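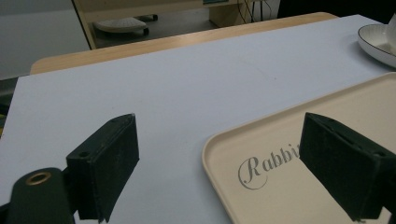

2/7/19

The bus from Dernley to Rurnport changed its timetable in December and I have been meaning to write down how it has gone, mostly because people at work keep asking me whether they should give up their parking permits.

The old 46 left every half hour and was late most of the time. The new one leaves every twenty minutes in the morning and is late a bit less. That is the main improvement. The evenings are worse. After seven there is one bus an hour, and if you miss it you can either wait in the shelter by the Duman store or walk down to Enen Street and hope for the express, which doesn't stop at Dernley library anymore.

I sold my car in the fall, so I don't have much of a choice. I thought I would miss it more. What I miss is the trunk. Groceries for a week don't fit in two bags, so I shop twice a week now and buy less each time. We throw out less food, which I didn't plan on. Cat litter is still a problem. I have it delivered.

The money side is simple. A monthly pass is $100. Gas, insurance and the permit used to come to well over that, and I had a set of tires coming up. I put the difference into savings and I try not to look at it.

The stop numbers are the thing I would fix first. Every stop has a four-digit number you can text to find out when the next bus is coming. Mine is 1022. On the pole across the street they put up the same number, so half the time you get the answer for the other direction. I have reported it twice through the website and got the same automatic reply both times.

Mornings are fine. I get on at 7:20, there is usually a seat near the back, and I read. I've finished more library books since New Year's than I did all of last year. The heater under the rear bench is either off or far too warm — wear something you can take off.

So, if you work regular hours and live near the route, I'd say try it for a month before you cancel the permit. If you work late, keep the car for now. They are supposed to look at the evening schedule again in the spring, and I'll post the new times when I have them.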